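Lambrakis Community Thrift and Linen Exchange
Annual walk-through: fire, electrical and general safety
Date of inspection: 1 Jul 2021
Inspected by: Melur Purba
Accompanied by: Yara Twal
Floor area covered: 2,425 square feet, ground floor and loading area. Basement not included, see end.

Key: OK = meets the standard. FIX = needs work, date given. WATCH = acceptable now, look again at the October visit.

EXITS AND AISLES

1. Front door opens fully and is unlocked during business hours. OK

2. Rear door opens with one motion. FIX
The bar works but the door drags on the threshold for the last few inches. Two people tried it and both had to use a shoulder. Plane the bottom edge or reset the hinges. One week.

3. Exit signs lit on normal power and on battery. OK

4. Main aisle at least 36 inches clear. WATCH
Clear on the day. The coat racks on the left side are on wheels and the locks are worn. If they roll they take up a third of the aisle.

5. Path from sorting area to rear door clear. FIX
Donation bags were stacked on both sides and the gap was 22 inches at the narrowest. Bags were moved while we were there. The yellow floor tape has worn off and needs to be put down again so people know where to stop stacking.

SORTING AND FOLDING

6. Tables stable, no sharp edges. OK

7. Work surface kept clear of pins, blades and tagging needles. OK
Last year this was a FIX. Tagging guns now hang on hooks and the needles go in the lidded jar.
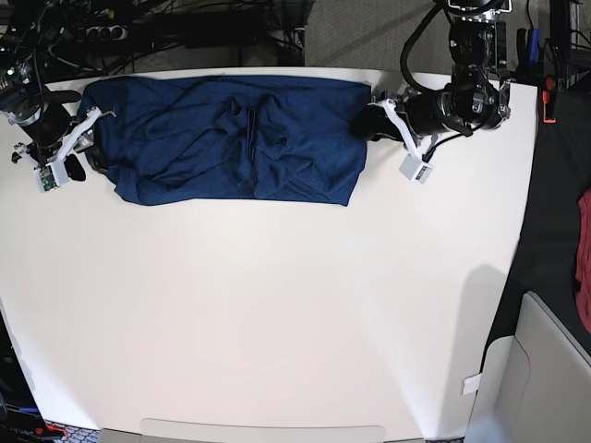
Hatsue Kobori asked if the jar could be moved to the checkout end, as the taggers walk the length of the room to reach it and some of them have gone back to leaving needles on the shelf. She would also like a second jar by the shoe racks.

Both requests are fine. Label the jars and empty them before they are three-quarters full. Spare jars do not have to match as long as the lid screws down.

8. Anti-fatigue mats flat, corners not curled. FIX
Two mats have curled corners. Replace them. Taping the corners was tried before and the tape peeled by the end of the month.

9. Lifting. WATCH
Full bags are still coming off the truck at well over the posted 30 pounds. Books at the bottom, clothes on top, no way to tell until you lift. Yara will put the hanging scale back at the loading door.

10. Gloves available for opening bags. OK
Sizes small and large only. Order medium.

ELECTRICAL

11. Panel door closes, breakers labeled, three feet clear in front. FIX
Breakers 9 and 12 are labeled "lights?" in pencil. Trace them and write it properly. Clearance is good.

12. No extension cords in permanent use. FIX
The steam press is on an extension cord run behind the shelving. It has to have its own outlet. Do not use the press until this is done. An electrician has been called.

13. Steamers and irons have automatic shutoff and undamaged cords. WATCH
Both Volum steamers passed. The older iron has no shutoff. It may be used only while someone is standing at it, and it gets unplugged afterward, including for lunch.

14. Outlets near the sink are GFCI protected and trip on test. OK
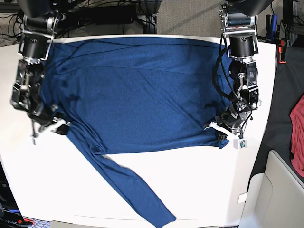
The sink outlet tripped on the first press and reset normally. The one in the restroom was slow last year and has been replaced. Test both monthly and put initials on the card inside the cabinet door. The card had no initials for the last two months.

FIRE

15. Extinguishers mounted, tagged, gauge in the green. FIX
Unit by the register is good. Unit in the sorting area is good but was behind a rack of winter coats. The loading door unit is past its service date. Testden has been asked to collect it and leave a loaner.

16. Smoke detectors tested. OK
All sounded. The one over the fitting rooms is quieter than the others, though it could be heard at the front door with the radio off.

17. Storage at least 18 inches below sprinkler heads. FIX
Top shelf of the blanket bay is 11 inches from the nearest head. Take the top layer down. Red line to be painted on the upright at the correct height.

18. Textile waste stored in closed metal bins, emptied daily. WATCH
Bins are right. The pickup schedule is not. Rags were sitting in open bags next to the bin because it was full.

19. Lint cleared from dryer trap and duct. FIX
Trap clean. Duct has not been opened in at least a year. Achilleas Tsakiris has the tool and says he can do it after closing.

FIRST AID AND CHEMICALS

20. First aid kit stocked and in date. FIX
Eyewash expired. Bandages low.

21. Cleaning products in original containers. FIX
A spray bottle of Pisuton spot remover had been refilled with something else. Contents unknown, bottle taken out of use. Do not refill bottles.

22. Safety data sheets in the binder. OK

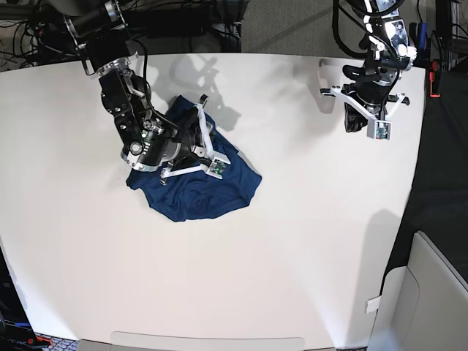
Main room, table area.

NOTES

Items 2, 5, 12 and 15 come first. The rest can follow in any order before October.

The basement was not inspected because the light at the bottom of the stairs was out. Nobody should carry stock down there until the bulb is changed. Aliki Gavalas has the key and will arrange a time for me to come back.

Copies to the front desk binder and the landlord. Write the completion date next to each FIX and initial it.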